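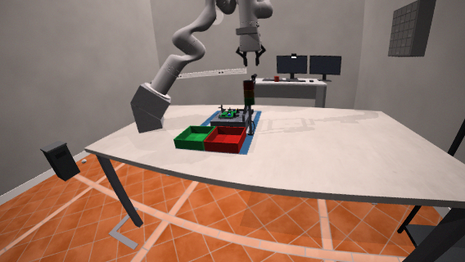
Ghislain Lapointe wrote to us to say that an "about us" page ought to tell people why the bread costs what it costs, and that ours only told them we loved bread. Fair enough, Ghislain! I've rewritten the whole thing, and it's a lot longer now, so get yourself a coffee.

Florkside is a bread school and a small bakery in the same building. I started it after a long stretch of teaching people in my own kitchen, which was fine until the oven door came off in the middle of a rye class. I'm the one who answers the phone, writes these pages and shouts about oven gloves. Mornings are for baking, afternoons and evenings are for classes, and if you come by at noon you'll catch us eating the loaves that came out funny.

So, the price. A plain country loaf takes us 2 days from mixing to shelf. Most of that time the dough is sitting in the cold doing its thing, but somebody still has to feed the starter, fold, shape, and get up at an hour I don't like to say out loud. We buy flour from a mill that grinds it to order, and it costs more than twice what the big sacks cost. I tried the cheap sacks again last November to see if I was just being a snob. The loaves were okay. They toasted well. But the crumb had no smell to it at all, and I went back to the good stuff the same week and felt much better about life.

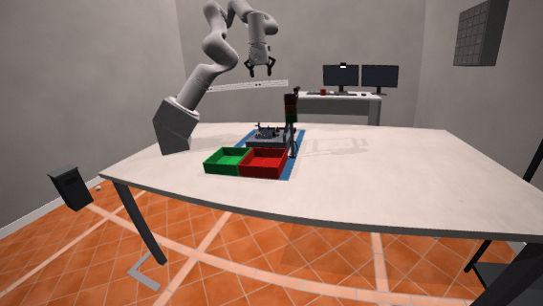

3 min read

What we teach

The beginner course is called Filer, after the old recipe filer my aunt kept on top of her fridge (it was a metal thing with a drawer that stuck, and half my recipes still come from it). You get flour, water, salt, a bit of our starter, and an afternoon. You go home with one loaf baked and one shaped in a basket to bake in your own oven the next morning. I like that second loaf best, because home ovens are all a little strange and you only learn yours by using it.

Then there's Pludier, our long course on enriched doughs - brioche, milk rolls, cinnamon knots, the braided one that everybody wants to put on a holiday table. It runs over several evenings and it's a lot of butter. If you've never mixed butter into dough by hand, it goes through a stage where it looks completely ruined, greasy and torn up, and people look at me like I've tricked them. Keep going! Ten more minutes and it comes together.

We also do a milk bread night that people just call Yokoyama. That's the name on the pans we bake it in, and it stuck. I wanted to call it something prettier but the sign-up sheet said Yokoyama before I got the chance.

Classes have room for 25 people at the very most, and the rye class is smaller than that since rye is sticky and I need to get to everyone quickly. Kids are welcome at Filer if they come with a grown-up who's also going to bake.

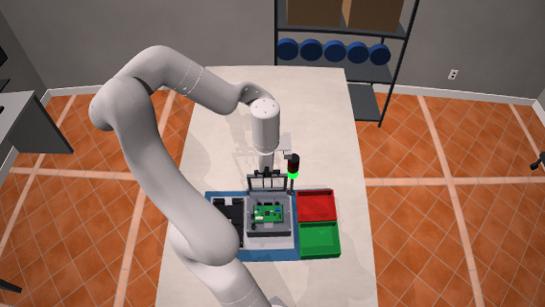 Rye is also the class I get the most email about afterward, nearly always with the same question: why is the middle gummy? Nine times out of ten you cut it too soon. A full rye wants to sit overnight, wrapped in a towel, and I know that's hard when the whole house smells like that. If you waited and it's still gummy, bake it longer and a touch lower next time. If it's gummy and sour enough to make your eyes water, your starter needs feeding more often, so come see us and I'll give you a fresh spoonful in a jar.

The starter, by the way, is older than the school. Mine came from a neighbor who was moving and didn't want it to die in the car. I've killed it once (left it on a warm stove, never again) and brought it back from a dried bit I'd kept in an envelope. Please dry some of yours. Smear it thin on baking paper, leave it out until it flakes, and put it somewhere you'll remember.

Visiting and ordering

The shop shelf is first come, first served. You can order ahead by phone or by a note through the door, and I do read the notes. Ordered loaves are held until closing, and whatever's left goes to the food pantry down the street. A spot at Filer is $40 and that includes both loaves and the basket. If you need to cancel, tell me as soon as you can and I'll move you to the next one without any fuss.

Page rewritten 23 July 2021. The part about parking is still out of date, use the side street for now.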